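Search articles, authors, keywords
Advanced search

We use cookies to keep you signed in and to count visits to this page. Accept all | Manage settings

5 Failure analysis

Cantero was built to do the facing work that store staff do by hand: pull a bottle forward, straighten it, fill the gap behind it. This section covers the faults logged in the Jikville store up to December 31, 2022, when the trial was stopped. The log holds 354 facing attempts on the household cleaning bay. We discuss one fault at length, a contact that the arm did not detect, and then the changes made after it. Figure 4 shows the same kind of work done by a person.
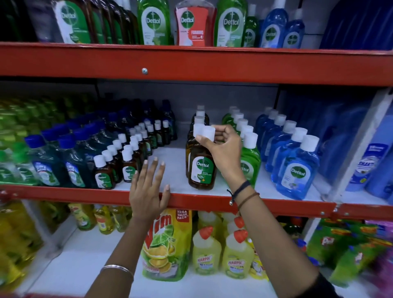
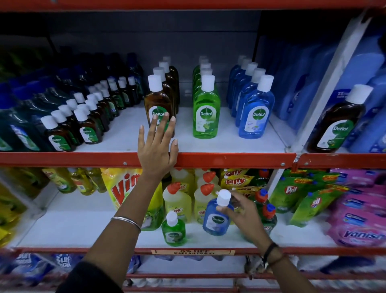 Figure 4. Facing work by hand on shelves of antiseptic and cleaning products. In both views the left hand rests on the shelf front or against a bottle and the right hand is on a bottle with a white cap.

5.1 What the bay asks of a gripper

Bottles on these shelves stand close together in rows that run from front to back, and a metal lip runs along the shelf front. A person reaches over the lip with one hand and often rests the other on the shelf or against a bottle. In the first view of Figure 4 the right hand has a brown bottle by the cap, between the fingers. The left hand is flat on the front of the shelf, next to a stretch of bare shelf floor. In the second view the left fingertips are on the label of a brown bottle and the right hand has a blue one.

Cantero has one arm. It has nothing to put against the next bottle or the shelf, so every contact with a neighbor has to be sensed at the wrist and dealt with by the same arm that is holding the load. The Vurard gripper has two flat fingers with rubber pads and opens wide enough to take a bottle by the shoulder. When the neighbors are too close for that, the planner falls back to a cap grasp. We had treated the cap grasp as the safer choice, as the fingers stay above the row and away from the other bottles. The log does not support this. Most of the faults in the bay began with a cap grasp.

The cap grasp has two weak points. The first is that the bottle hangs from a small, smooth part and can swing. The second is that the load on the pads during a straight lift looks much the same as the load during a light drag against a neighbor. Our contact check was set from straight lifts in the lab, on single bottles with free space on all sides.

5.2 The February incident

The fault that led to the safety review took place in February, early in the trial. The arm was pulling a bottle forward from the second place in its row, the first place having been sold down. Kiprono Odera was on duty as the safety operator and stood outside the taped area with the stop pendant. The description below comes from the joint log, the wrist force log and his written notes.

The gripper closed on the cap and reported a good grasp. The arm lifted and began to retract. At some point in the retraction the base of the bottle caught on the inside of the shelf lip. The bottle tilted back and pushed against the one beside it. The wrist sensor recorded a rise in force, but the rise stayed under the contact limit, and the arm kept retracting at its set speed. The bottle then came free of the lip all at once. Its base swung out and struck the underside of the beam on the way, and the cap pulled out of the pads. The bottle fell to the floor and split. Two of its neighbors came over the lip after it and did not break.

Odera pressed the stop. The arm did not halt at once. It finished the segment it was on, which carried the open gripper out past the taped line at about chest height, and then stopped. He had already stepped back. There was no injury, and the aisle had been closed to shoppers for the session. The liquid was cleaned up by store staff under the store's own spill procedure.

We count this as two faults. One is the missed contact and the drop. The other is the late stop, and we consider it the more serious.

5.3 Cause of the missed contact

Nyokabi Urio and Lefteris Kouris went through the force data for the incident and for all other cap grasps logged by then. The wrist sensor was working and its readings agreed with the bench calibration. The fault was in how the readings were used.

The contact check compared the wrist force with a value taken at the start of each lift. That value was taken as soon as the gripper reported that it had closed. With a cap grasp in a packed row, the bottle is often already leaning on a neighbor at that moment, and the lean adds a side load. The check took this loaded state as zero. When the base caught on the lip, the new force had to rise above the limit on top of the side load that had been hidden, and in the February run it did not get there before the bottle came free.

Kouris was able to repeat the fault in the lab on a shelf section with the same style of lip. He used bottles filled with water, set tight against each other. With loose spacing the fault did not appear, and loose spacing was the only kind we had tested before the trial. The test plan had been written from the store's shelf drawing, and the drawing shows each product as a neat block with a gap on either side.

A smaller cause was the retract height. It had been set to clear the lip with the bottle hanging straight down. A bottle held by the cap and leaning to one side does not hang straight, and its base edge can sit lower than the planner expects.

5.4 Cause of the late stop

The pendant is wired to the arm's protective stop input, and it worked as wired. The delay came from the Novley motion layer, which sits between the planner and the arm controller. In the version we ran, a protective stop received during a blended move was queued until the end of the current segment. The setting that controls this was described in the integration notes as a smoothing option, and Kerubo Minja, who did the integration, had switched it on to cut down on shaking at the start of each retract.

The stop test in our acceptance procedure was done with the arm moving slowly between two fixed points. A segment at that speed in that test is short, and the queued stop could not be told apart from an immediate one. On the shelf the retract segment is long. The test passed and the fault stayed in.

We did not find this in review, although the setting was listed in the configuration file that all of us had signed off. The separate emergency stop, which cuts power to the joints, was mounted on the base of the cart and was not on the pendant. Odera could not have reached it without stepping toward the arm.

5.5 Changes made

The following changes were in place before the trial went on.

The smoothing option was removed from the build, and the motion layer now rejects any configuration that delays a protective stop. The emergency stop was moved to the pendant, with a second one left on the cart. The stop test is now run during a full-speed retract at the longest reach, with a load in the gripper, at the start of each session.

For the contact check, the reference force is now taken before the fingers touch the cap. The limit was also changed so that a fast rise counts as contact even when the total is low. Retract height was raised for cap grasps, and the first part of the retract is done at reduced speed until the base is past the lip.

Subira Swai rewrote the taped area from the measured reach of the arm with a bottle in the gripper. The old line had been drawn from the reach of the bare arm. The operator's position is now marked on the floor.

5.6 Results after the changes

More than 200 of the logged attempts were made after the changes. In these the arm stopped for contact far more often than before, and many of the stops were not needed: the bottle was only brushing its neighbor, and a person would have gone on. Each one had to be cleared by the operator. Store staff found the slow pace hard to work around, and on some sessions the bay was finished by hand.

There were five drops in this period, all from cap grasps. Four happened when the cap turned in the pads while the arm was still inside the shelf, and the bottle settled back into its row. The fifth went over the lip. In that case the arm had sensed contact and had stopped, and the bottle slid out of the pads while the arm was holding still. The stop routine keeps grip force at its last value and does not raise it. We have not changed this, as a higher force deformed some of the thinner caps in lab tests, and we do not yet have a way to tell the cap types apart before the grasp.

Refill pouches were left out of the trial and no claim is made about them. The same goes for any product on the bottom shelf, where the cart base blocks the approach.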